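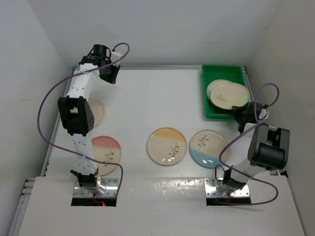 hexnut_5 wrote:
Drollow quotes the two-arm kit per cell, and the bin is extra. Check that before you compare it to Udent.

torqueline wrote:
Noted, the bin is on my quote as a separate line. My interest is the plate task. Ceramic, round, picked by the rim and put in a bin at the back right. Two fingers per side would be plenty if the grip force is adjustable in small steps. The Drollow sheet lists 13 steps. Udent lists 5.

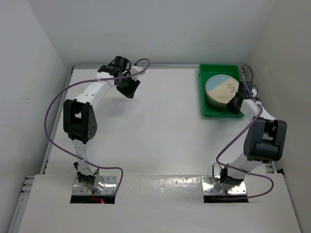
The other open point is cable routing. Both kits run the harness outside the links, and I want a service loop that survives a full shift.

pirn82 wrote:
Disagree on grip steps. Five is enough for glazed plates. Approach angle matters more, especially on a stack.

hexnut_5 wrote:
Not with mixed plate weights. We ran Rawashdeh fingers on five steps and chipped rims until January.

pirn82 wrote:
Then your approach was too steep. What was the wrist angle?

torqueline wrote:
I'll ask Drollow for a trial unit and log both.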